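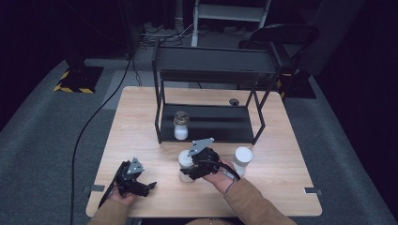

## 4. 선반 조립과 수평 조정

이 장에서는 Trinetti 2단 탁상 선반의 조립, 수평 조정, 적재 방법을 설명합니다. 벽 고정형인 Gredach 모델은 6장을 참고하십시오. 부품 확인(3장)을 마치지 않았다면 먼저 부품표와 대조하십시오.

### 4.1 준비

- 동봉된 육각 렌치
- 십자드라이버(동봉되지 않음)
- 수평계
- 마른 천

조립은 바닥에 천이나 포장재를 깔고 그 위에서 진행합니다. 포장 상자를 펼쳐 써도 됩니다.

### 4.2 조립 순서

1. 다리 네 개를 바닥에 눕히고 나사 구멍이 안쪽을 향하도록 맞춥니다.
2. 하단 트레이를 다리의 아래쪽 브래킷에 끼웁니다. 트레이의 접힌 턱이 위를 향해야 합니다.
3. 짧은 나사(부품 B)로 네 모서리를 가볍게 고정합니다. 이 단계에서는 끝까지 조이지 않습니다.
4. 상판을 올리고 긴 나사(부품 C)를 같은 방법으로 끼웁니다.
5. 선반을 세운 뒤 대각선 순서로 나사를 조입니다. 앞 왼쪽, 뒤 오른쪽, 앞 오른쪽, 뒤 왼쪽 순입니다.
6. 다리 끝에 보호 캡을 씌웁니다. 캡이 헐거우면 여분 봉투에 든 두꺼운 캡으로 바꿉니다.

> **주의:** 전동 공구를 사용하지 마십시오. 나사산이 손상된 부품은 보증 대상에서 제외됩니다.

### 4.3 수평 맞추기

1. 선반을 사용할 위치에 놓고 상판 중앙에 수평계를 올립니다.
2. 기울어진 쪽의 다리 캡을 시계 반대 방향으로 돌려 높이를 올립니다.
3. 수평계를 90도 돌려 같은 작업을 반복합니다.
4. 네 다리가 모두 닿는지 모서리를 하나씩 눌러 확인합니다.

**참고:** 캡은 최대 2바퀴까지만 풀 수 있습니다. 그래도 수평이 맞지 않으면 선반을 다른 자리로 옮기거나 별매품인 Vendolholm 받침판을 사용하십시오. 받침판의 주문 번호는 1922입니다.

### 4.4 적재

상판의 최대 하중은 20kg, 두 단을 합한 최대 하중은 31kg입니다. 무거운 물건은 하단에 놓고, 유리 용기는 가장자리에서 떨어뜨려 놓습니다. 가루나 곡물을 담은 병은 뚜껑을 완전히 닫은 상태로 보관하십시오.

> **경고:** 물건을 올린 채로 선반을 들거나 밀지 마십시오. 선반 위에 올라서거나 기대는 것도 금합니다.

### 4.5 사용 후 점검

처음 한 달은 매주 한 번 나사의 조임 상태를 확인합니다. 이후에는 계절이 바뀔 때 한 번씩 점검하면 됩니다.

| 증상 | 확인할 사항 | 조치 |
|---|---|---|
| 흔들림 | 다리 나사, 캡 높이 | 대각선 순서로 다시 조임 |
| 삐걱거림 | 하단 브래킷 | 나사를 풀고 트레이를 다시 끼움 |
| 바닥면 긁힘 | 보호 캡 마모 | 캡 교체 |
| 상판 처짐 | 적재 하중 | 물건을 내리고 4.4 확인 |

표면은 물기를 꼭 짠 천으로 닦은 다음 마른 천으로 마무리합니다. 연마제나 염소계 세제는 도장면을 변색시킬 수 있습니다. 도장이 벗겨진 부분에는 Vigfúsdóttir 보수용 펜을 얇게 바르고, 완전히 마른 뒤 물건을 올리십시오.

보호 캡과 나사는 부품 단위로 주문할 수 있습니다. 주문할 때는 상판 뒷면 라벨의 제조 번호가 필요합니다.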